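How to Clean Out an Old Desktop Computer Before You Pass It On

Every March I get the urge to empty the hall closet, and every March there is at least one old computer in there. This year it was going to my neighbor Sidra Janjua, whose son needed something for homework, and I wanted it to arrive clean and quiet instead of wheezing like a vacuum cleaner. If you have an evening and a soft brush, you can do the same – it's easier than it looks, I promise!

Start by copying off anything you want to keep. I found 735 photos I had completely forgotten, so give yourself more time for this part than you think you'll need (there will be reminiscing). Then shut the computer down, switch it off at the back, unplug every cable, and hold the power button for 6 seconds to drain what's left.

Lay the tower on its side somewhere with good light and take off the side panel. Most are held by two thumbscrews or a latch. Touch bare metal on the case before you reach in, and touch it again whenever you've walked across a carpet.
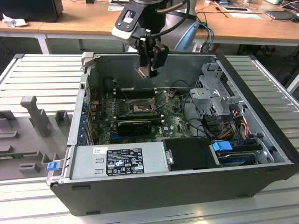
For dust, I use a clean one-inch paintbrush and a can of compressed air. Work from the top down, in short puffs, and keep the can upright or it will spit cold liquid. Hold each fan still with a finger while you blow it out. The power supply stays closed, please, just a few puffs through the vents from outside.

If the cooler comes off, the old thermal paste has to be replaced. Wipe it away with a coffee filter and a little rubbing alcohol, let everything dry, and put a dot of fresh paste the size of a pea in the middle of the processor. My brother-in-law Holger spreads his with an old library card and swears by it, but I've always let the cooler do the squashing.

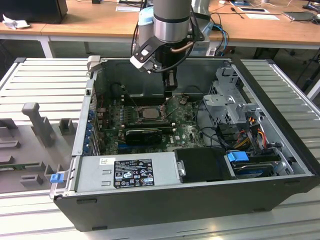

How often should a desktop be cleaned like this?
Once a year is plenty for most homes, and twice if you have pets or keep the tower on the floor.

Before the panel goes back on, press gently on each memory stick and check that no cable is resting against a fan. Plug in the power and a monitor, start it up, and listen for a minute. Sidra's got a fresh system install too, and I taped a note with the password inside the manual, where I hope somebody looks.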